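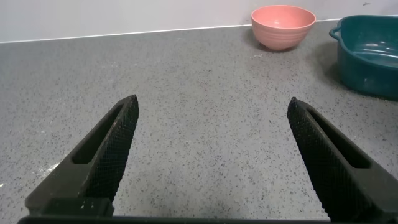

Words: Darragh Mulligan
Posted 17th December in Kitchen, Cold Things
4 comments

How to defrost a freezer before it defrosts you

There comes a point in the life of every under-counter freezer when the bottom drawer stops opening. You pull, it moves the width of a pea, and you decide that whatever is in there can stay. Mine reached that point in the week I was supposed to be making room for a goose.

If yours is frost-free, congratulations, go and do something nice. The rest of us have a job on.

What you need

Old towels, more than you think. A washing-up bowl. A shallow roasting tin. A wooden or plastic spatula that you don't love. Cool bags, or a cardboard box lined with newspaper and a thick blanket. A free morning.

You don't need a hairdryer. I know your uncle does it with a hairdryer. Electricity and puddles have never got on, and the plastic lining can warp if you hold the heat in one place.

Run it down first

Start eating out of the freezer a week or so ahead. This leads to some odd suppers. We had fish fingers with a tub of something labelled "brown", which I had taken for gravy and which was in fact plum crumble filling. Eat those sorts of things on your own time and tell no guests.

Doing the job

Switch the freezer off at the wall and pull out the plug. Check that it's the freezer's plug. I once did all of this by torchlight of habit and came back to find I'd turned off the dishwasher.

Pack the food tightly into the cool bags with any ice blocks you own, close them, and leave them in the coldest place you've got. A shed or a north-facing porch does very well at this time of year. Anything you'd be nervous about, such as prawns, goes in next door's freezer if you're on speaking terms.

Lift out the drawers. If one is stuck, leave it and let the thaw do the work. Pulling only breaks the front off, and a replacement front for my Nimis cost more than everything it was holding back.

Lay towels along the floor and tuck one under the lip of the door. Put the roasting tin at the bottom. Some models have a little drain spout at the front that pulls out; look for it before you lay the towels, as I did not.

Stand a bowl of hot water inside on a folded cloth and shut the door. Change the water every quarter of an hour. When the ice starts to creak, ease the loose sheets away with the spatula. Knives, screwdrivers and chisels stay in the drawer. There are pipes behind that lining, and the man from Fakhoury Repairs charged me £64 to look at the last hole and shake his head.

Expect the whole business to take roughly a morning.

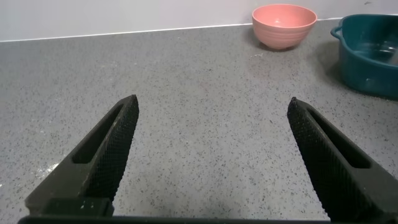 Skendthorpe Sal wrote in to say that the bowl is a waste of time and she simply leaves the door open overnight with a bath mat in front of it. She has done it this way every January for years and has lost one bath mat and no freezers. I pass this on without enthusiasm. It does work, provided your kitchen floor is tiled and your food has somewhere else to sleep.

Putting it back together

Wash the inside with a spoonful of bicarbonate of soda in warm water. Wipe the door seal, including the folds, where the crumbs live. Dry everything properly, as any water you leave behind will be ice by teatime.

Shut a slip of paper in the door and tug. If it slides out easily, the seal is letting in warm air and you'll be back on your knees by spring. A wipe with hot water sometimes softens it back into shape.

Plug in, switch on, and wait until the inside is down to minus 18 before the food returns. Anything that has gone soft should be cooked today or thrown out. Write on the lids this time. I've bought a pen for it, and it is somewhere in the house.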